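Re-zeroing the two-arm Clusska bench cell after a cable swap

The Clusska manual gives this job a single page and claims you can do it without tools. I've done it often enough to disagree. You need a hex key, a flashlight, a roll of masking tape and a cup of coffee you can afford to let go cold. What follows is the order I do it in, which differs from the official one in a few places, mostly where the official one cost me an evening.

This covers the small enclosed cell with both arms on a shared front rail. If yours has the arms on separate posts, steps 3 and 4 won't help you.

1. Power down properly
Use the stop command first, then the switch. The software says "parked" well before the arms have settled, so hold each one by the forearm while you cut power. They go limp and they will drop.

2. Look at the cables before you touch them
Petek sells a replacement cable set that is supposed to be a straight swap. It fits. Whether the loop at the wrist is long enough is another matter, and the packaging makes promises I wouldn't repeat. Move the wrist by hand through its full travel, both ways, and watch the connector. If it tilts at all, give it more slack from the next clip down. Do this on both arms even if you only replaced one cable.

3. Check the mounts
Try to rock each base plate on the rail. Any movement means the zero you are about to set is worthless. Tighten the bolts a little at a time, going corner to corner. I put a strip of masking tape on the rail beside each plate and draw a pencil line across the joint, and that line has told me more than the built-in drift warning ever has.

4. Set the zero
Power up with the arms folded against their stops. Open the Udance panel, pick one arm, and read the raw value for each joint. The shoulder on my left arm should read 689 at rest and the elbow 192. Yours will be different, so write them on paper the day the cell is known to be good. Press Set, wait, and read them again. If a value wanders by more than 2, don't save it. Go back to step 3.

The panel offers an automatic version that does all joints at once. Delyth Rowlands swears by it. I've had it save a bad elbow without a murmur, so I do them one by one.

5. Test with blocks
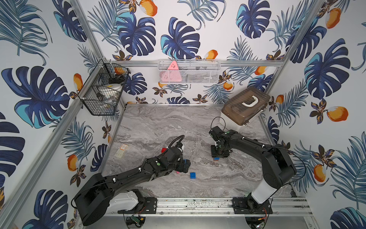

A zero that looks fine on screen can still be off at the fingertips, and the only test I trust is making the arms reach for something. Plastic building blocks are good for this: cheap, square, and easy to see when a grip is crooked. Put one under each gripper, the way the red one is under the left here, and leave another near the middle where both arms have to stretch. Keep the speed low. Watch where the fingers come down against the edges of the block, and stop the run if they land on the studs.

Bakero's forum recommends 3,000 cycles before you call the job finished. I have yet to see anyone there post a result from cycle 2,999. I run it until lunch, check the pencil lines, and read the joint values again.

6. Clean the front rail
Brush it, then vacuum. Don't use compressed air, which pushes grit toward the electronics under the mounts. Save the zero file under a new name and keep the old one until September at least.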